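Sourdough starter smells like nail polish remover, toss it?

mawar_ngui
My starter is 13 days old and last night it went from smelling like yogurt to smelling like I was getting a manicure. There's a layer of gray liquid on top too. I feed it every morning with all-purpose from the Callport co-op and water from the tap. Do I start over? I really don't want to, I was planning to bake for my sister on 15th May and I already bragged about it.

prasetyo_t
Don't toss it! It's hungry, that's all. Pour off the liquid (or stir it in, I stir it in) and feed it twice a day for a few days. Mine did the same thing every July when my kitchen got hot and it always came back.

RetnoBakes
Agree on feeding, disagree on stirring it in. Every time I've stirred the hooch back in my bread came out way too sour for my kids. Pour it off. Also what ratio are you feeding? If you're keeping a big jar and giving it one little spoon of flour then of course it's starving.

mawar_ngui
Um, I keep maybe half a jar and add two spoons of flour? I hate throwing it away so I don't discard much.

RetnoBakes
There's your problem lol. Keep a small spoonful and give it 100 grams flour and 100 grams water. Make crackers with the rest.

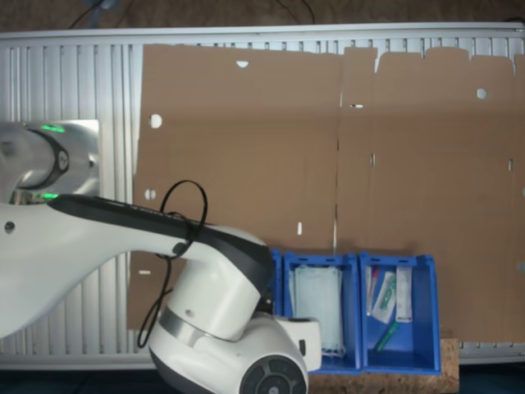 Do I need to buy a scale for this or can I keep using spoons?

Spoons will keep a starter alive, but a cheap kitchen scale makes it a lot easier to feed it the same amount every time. Flour packs down differently depending on how you scoop, so two spoons on Monday can be a lot more than two spoons the next day.

prasetyo_t
I'm going to be the grump here. My grandmother never owned a scale and her bread was better than mine. I go by thickness, like pancake batter that's a little too stiff. 100 grams a day is also a lot of flour to go through if you only bake on weekends. I keep a tiny one in the fridge and feed it once a week.

RetnoBakes
Sure, but your grandmother had decades of practice and Mawar has a party to bake for. And I wouldn't put a starter in the fridge before it's doubling reliably. Get it strong first, then be lazy.

izzati_w
Has anybody mentioned rye yet? I swap in a spoonful of whole rye when mine gets sluggish and it perks right up. I use the Skolell one in the brown bag, but any whole grain rye should do it. Check that there's no pink or orange streaks too, or fuzz. If you see that, throw the whole thing out, jar contents and all. Gray liquid is fine.

mawar_ngui
No pink, no fuzz! OK I kept one spoonful and fed it by weight this morning (borrowed my neighbor's scale) with a bit of rye mixed in. By dinner it was up to the rubber band and the smell is way milder. More like apples now? I'll do twice a day until the weekend and then try a small loaf before the real one.

prasetyo_t
Apples is good. Still say you could've stirred it in.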